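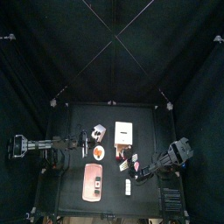 Zbigniew Tomaszewski

I've been asked a few times to write down how I do my weekly cooking, so this is a thread on batch cooking for one person in a small kitchen. I have two rings, a small oven and a freezer with three drawers. I'm not a chef and I don't weigh much.

I started when I moved to Jurnosholm for work. I was getting home after seven and eating toast most nights. A takeaway there was dear and the one I liked shut in February. So it was cook ahead or carry on with toast.

I cook once a week, in one go. It takes me a bit over two hours including washing up. I tried doing it twice a week with shorter sessions and kept skipping the second one.

I make two main dishes each time, four portions of each. One I eat that week, the other mostly goes in the freezer. After a month you have a decent choice in there and can take a week off.

Dishes that freeze well for me: bean stew, bolognese, dal, chicken and barley soup, cabbage with sausage, most curries. Dishes that don't: anything with a lot of potato in chunks, anything with cream stirred in, courgettes of any kind.

Potatoes I do fresh on the night. A medium one cut small boils in ten minutes or so while the stew heats up.

Rice. I know people freeze it and I do too, but be careful. Cool it quickly on a wide plate, get it into the fridge or freezer within the hour, and heat it until it is steaming all the way through. If I've left it out and can't remember how long, it goes in the bin.

Shopping list for an ordinary week: two onions, a bag of carrots, a head of celery, half a white cabbage, two tins of tomatoes, two tins of beans, red lentils, one lot of meat, a lemon, whatever green stuff is cheap. I come out at about 30 pounds with breakfast things and coffee included.

The order matters more than the recipes. Onions, carrots and celery all get chopped first, for both dishes, into one big bowl. Then half goes in each pan. I used to finish one dish before starting the next, and it nearly doubled the time.

Wash up while things simmer. There's a 40 minute stretch in the middle where you don't have much to do apart from stir, and the chopping board and knives can all be done by the end of it.

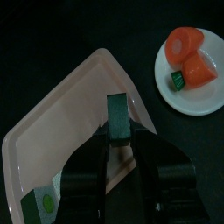
Zbigniew Tomaszewski

Next bit is about storage, as that was what most of the replies were asking about.

I use flat containers, not deep ones. A flat one freezes faster, thaws faster and stacks. I had a set of tall round tubs from Nornis and gave them to my sister, who uses them for buttons and wool.

Label everything. Masking tape and a biro, name of dish and the month. Frozen bolognese and frozen bean stew look the same, and I've had the wrong one with spaghetti more than once. It was all right, but still.

Leave a finger's width at the top for soup. It expands. I lost two lids before I learnt that.

I move tomorrow's dinner from the freezer to the fridge before I go to bed. If I forget, a flat portion of stew will go from frozen to hot in a covered pan with a splash of water, low heat, 20 minutes. Break it up with a spoon as it softens.

Somebody asked about getting bored. Yes, you do. What helps me is adding something at the end that wasn't there when it was frozen – lemon juice, chopped parsley, a spoonful of yoghurt, chilli oil, grated cheese. The same dal with lemon one night and fried onions the next doesn't feel like the same dinner.

Somebody else asked about salt. I put in less than I want when cooking and add the rest on the plate. Stews boil down when you reheat them and can end up too salty if you got it right the first time.

The best thing I make is the barley soup, which came from Mrs Krajewska, my landlady when I was a student. Onion, carrot, celery, a bay leaf, chicken thighs on the bone, two handfuls of pearl barley, water to cover. An hour on low. Take the bones out, pull the meat apart, put it back. Pepper and dill at the end.

She put dried mushrooms in as well. I do when I have them. Soak them first and pour the water in too, apart from the last gritty bit at the bottom.

The barley drinks up the water in the fridge, so by the second day it's more like a porridge. Add a mug of hot water when you heat it.

Equipment: one big pan with a heavy bottom, one smaller one, a decent knife, a board that doesn't slide. My big pan is an old Ullis that I bought second-hand, and one handle is loose. I tighten it every few months.

I looked at slow cookers and pressure cookers. Both would be useful. I haven't got the worktop for either, so I can't tell you which to buy.

Currently in the freezer: three dal, two bolognese, four cabbage and sausage, one unlabelled. I'm having the unlabelled one tomorrow.

I'll do breakfasts another time. Mine is porridge, so it will be a shorter thread.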